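Clelby Floor Mat, Large: Is It Worth It for Laundry?

Reviewed by Rocío Zabala
Filed under: Home, Laundry

I didn't want to like this mat, and for the first week I had no trouble with that. It costs $199. The site shows a crossed-out price of $359 next to it, and I have been checking the page since June without ever seeing anybody asked to pay $359. So let's call it a $199 mat.

Clelby sells it as a "calm surface for daily living." Further down the page you get a bit more: sitting, stretching, napping, folding clothes. I fold clothes on the floor. I've done it since college, I find a bed too soft and a table too small, and I've been using an old cotton blanket that slides all over the place. A firm mat with some grip sounded like a fair upgrade. Whether it sounded like $199 worth of upgrade is another matter.

What you get

The mat comes rolled in a long box with a cloth tie and a care card. The surface is a green tatami-style weave with very fine ribs, and there's a tan straw edging that looks nicer than I thought it would. I bought the Large. There is a Small as well, and I'd skip it if folding is your plan, as you need room for the thing you're working on and also for everything you've finished.

It did not want to lie flat. The card says to leave it unrolled overnight. Mine took two nights and a stack of cookbooks on each end, and one corner still had some lift in it for a few days after that. It also had a strong grassy smell. My partner Valdir liked it. I opened a window.

Folding on it

The ribbed surface does do something. On my blanket, a T-shirt shifts every time you smooth a sleeve, so you end up chasing it. On the mat a shirt mostly stays put while you fold one side in, and I can press down on it and get a decent crease. Cotton does best. Slippery workout tops still move around, and thick sweatshirts don't care what you put them on.

The firmness helps more than the grip, if I'm being fair. You could get a good part of that from a bare wood floor, though, and I noticed the ads never compare the mat to a bare floor. I tried it on ours with a load of T-shirts. Folding went just as fast. The floor was harder on my knees and I had to sweep first. That was the whole difference.

Size is where I changed my mind a little. I like to line up the finished piles along the far edge and keep the near part clear for whatever I'm folding, and the Large has enough depth for that. Tops and kids' stuff go in a row at the back, and the big awkward pieces get opened out flat in front. I don't have to get up and move piles to the couch halfway through, and a toppled pile lands on something clean.

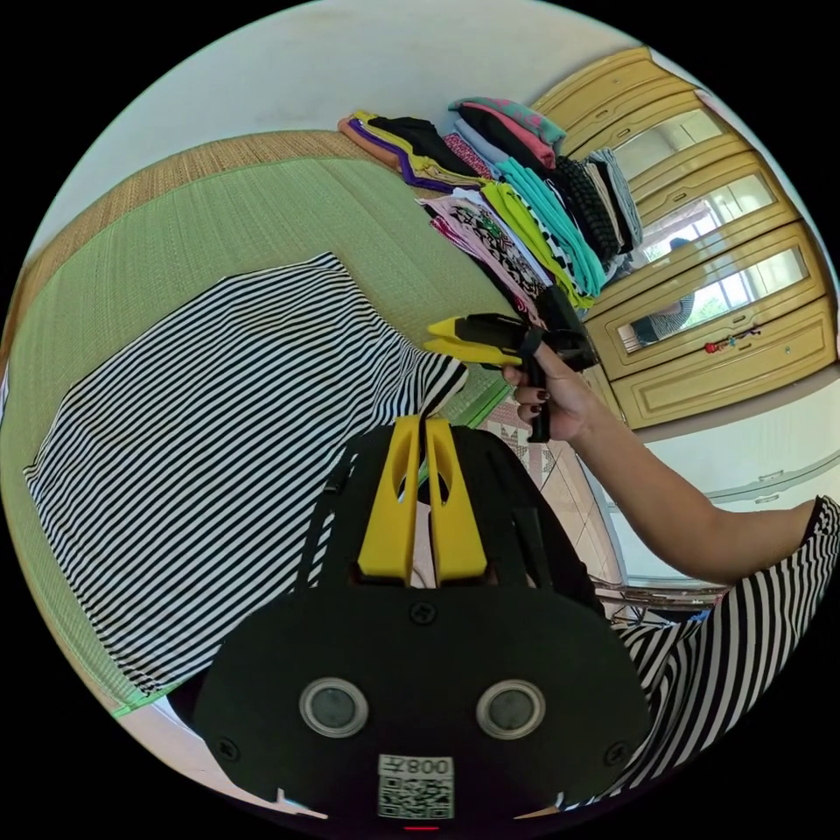

Striped piece spread out on the mat, with the finished stacks kept to the far edge.

Plain green turns out to be a sensible color for this. Black socks vanish on our dark rug, and white ones used to vanish on the blanket. Both show up fine on the mat.

Things I don't like

Lint. The ribs hold on to it, and a lint roller only gets the top layer. A vacuum with a soft brush works if you go along the ribs and not across them. Towels are the worst for this, so I fold those somewhere else now.

Damp clothes. The care card says never to put anything wet on it, and "wet" seems to include jeans that needed ten more minutes in the dryer. I wrote to Clelby to ask what happens if you do. The answer came from someone named Delali Frimpong, who was quick and polite and told me the weave could "mark or change tone." So it's a laundry mat that can't be near wet laundry. I think that should be on the product page, where people will see it before they pay.

Snags. Zippers and bra hooks will catch if you drag them. I have one small pulled strand near the middle already. It hasn't spread, but I keep looking at it.

Storage. Clelby says the mat is good for 400 rollings. I have no way to test that and I doubt they do either. Mine goes behind the bedroom door, where it falls over whenever somebody opens the door too hard. The cloth tie is too short to go around twice and too long to go around once.

Compared with other things

I borrowed a Tremblay foam mat from my neighbor, Trinity Park, for a few loads. It's kinder to the knees, it wipes clean, and it costs a lot less. It's also shiny, so clothes slide on it nearly as badly as on my blanket, and it's narrow enough that my piles ended up on the carpet. If your knees are the problem, get that one.

The Fladix folding board comes up a lot in the comments on these reviews. I own one. It makes very even T-shirts and it is no use at all for anything else. It does sit nicely on top of the Clelby, for what that's worth – it skids on a bare floor.

Who should buy it

If you fold on the floor, have the space, dry your clothes all the way and would also sit or stretch on the thing, then the Large is a decent mat at a price I still think is too high. At half of that I'd stop complaining. If you already fold happily on a bed, I don't see what it would do for you.

I'm keeping mine, partly because return shipping on a box that long is on the buyer – read that section before you order.

Good: firm, shirts mostly stay put, enough room for piles, easy to spot socks on
Bad: price, lint, no damp clothes, slow to flatten, useless tie
Rating: 3 out of 5

Comments (2)

Gervásio Evangelista: Did the smell go away? I had a similar one from Zambridge and it hung on for months.

Rocío Zabala: Mostly gone after three weeks with the window open. I still get a bit of it when I first unroll it.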